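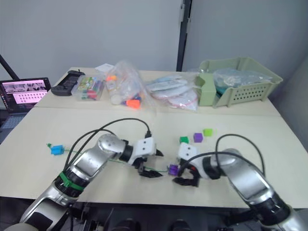
Rikardラボは、双腕ロボットの「失敗」を調べる会社です。組立ラインで何かが落ちた、引っかかった、止まらなかった、そういう相談を受けて、同じ状況を机の上で再現して原因を探します。ケーブルもの、小物の掴み損ね、アーム同士の干渉。いま一番多いのはケーブルです。右のグリッパで紫のブロックを挟み、そこから伸びる細い緑の線が左のグリッパの下を通って青いブロックの方へ。この「下を通る」配置が、昨年うちで起きた事故の配置とほぼ同じです。指を閉じるか、持ち上げるか、順番ひとつで結果が変わります。

■ 何があったか

8月、水曜の午後。連続運転の試験中でした。目標は3,000回、止まったのは464回目。左アームが線を指に引っかけたまま上昇、右アームは把持を続けたまま待機。線が張って、コネクタ側が抜け、部品が作業者の方へ飛びました。顔の横を通過。けがはなし。保護メガネは着けていました。ただ、着けていたのは本人の習慣で、うちの規則ではなかった。ここが一番まずかったところです。

非常停止は押されています。押されましたが、ボタンに手が届くまでに時間がかかりました。当時はボタンが机の反対側に一つだけ。回り込まないと押せない位置です。

■ 原因として分かったこと

・左右のアームが別々のプログラムで動いていて、片方の異常がもう片方に伝わらなかった
・力の監視はあったが、しきい値が高すぎた。硬い部品用の設定をそのまま流用
・線のたるみを毎回人が目で見て直していた。午後になると見方が甘くなる
・463回うまくいったので、全員が安心していた

最後の項目は報告書に書くかどうかで揉めました。代表のMarama Tapsellが「書かないなら出さない」と言って、載りました。いまも社内の壁に貼ってあります。

■ そのあと変えたこと

非常停止は机の手前と奥、両側に設置。作業者が立つ位置から腕を伸ばせば届くこと、を条件にしています。届かない配置の日は動かしません。

左右のアームは停止信号を共有。どちらかが止まれば両方止まる。当たり前と言われればそのとおりで、お客様の現場でもここが抜けていることが多いです。

線やひも状のものを扱う試験では、しきい値を毎回測り直します。前回の値のコピーは禁止。連続運転は300回で一度切り、グリッパの指、線の被覆、コネクタの爪を点検。合計30分ほしいと現場に言ったら、長いと返されました。今も30分です。

保護メガネは規則になりました。見学の方にもお願いしてまます。

■ 直っていないこと

線が指の下に入り込んだかどうかを、カメラだけで確実に見分けることはまだできていません。細い線は見失います。影と間違えることもある。検出ソフト「Ustia」は社内で開発中、外販の予定は未定です。問い合わせをいただきますが、出せる精度になったら出します。それまでは速度を落とし、持ち上げる前に一度低い位置で止めて張りを見る、という地味なやり方で対応しています。遅いです。お客様にも遅いと言われます。

もう一点、落とした小物の扱い。小さなキューブのような部品が作業範囲の中に残っていると、つい手を入れて拾いたくなる。停止を確認してから拾う、と決めてはいますが、去年も二度、守られませんでした。二度とも報告は上がっています。報告した人を責めない、というのは創業時からの約束です。

■ 仕事の内容

ヒヤリハットの再現試験、双腕作業のリスク洗い出し、停止回路の確認、現場向けの半日講習。食品と医薬は今のところお受けしていません。経験がないため。

再現試験は、現場の映像とログ、それと壊れた部品の現物があると早いです。現物は捨てないで下さい。本当に捨てないで下さい。洗浄もしないで送っていただけると助かります。

過去の例では、Yensuk社の端子挿入工程で、挿し込みの途中でアームが再起動する不具合。原因は手首まわりのケーブルの取り回しで、特定の角度でだけ接触が切れていました。動画では何度見ても分からず、実機を借りて角度を少しずつ変えてようやく再現。報告書は同社の了解を得て、希望される方にお渡ししています。

■ 場所と連絡

本社と試験室はStanvilleビルの2階。荷物用エレベーターは裏手です。正面は階段しかないので、重いものは裏からどうぞ。見学は試験のない日に限ります。日程はお問い合わせフォームから。急ぎの事故相談は、件名に「事故」と入れてください。当日中に誰かが返事します。夜はすみません、翌朝になります。

採用は機械と電気、各1名。ロボットの経験は問いません。止める判断ができる方。

※このページの事故の経緯は、当事者の確認を取ったうえで掲載しています。詳しい図面とログは講習でお見せしてます。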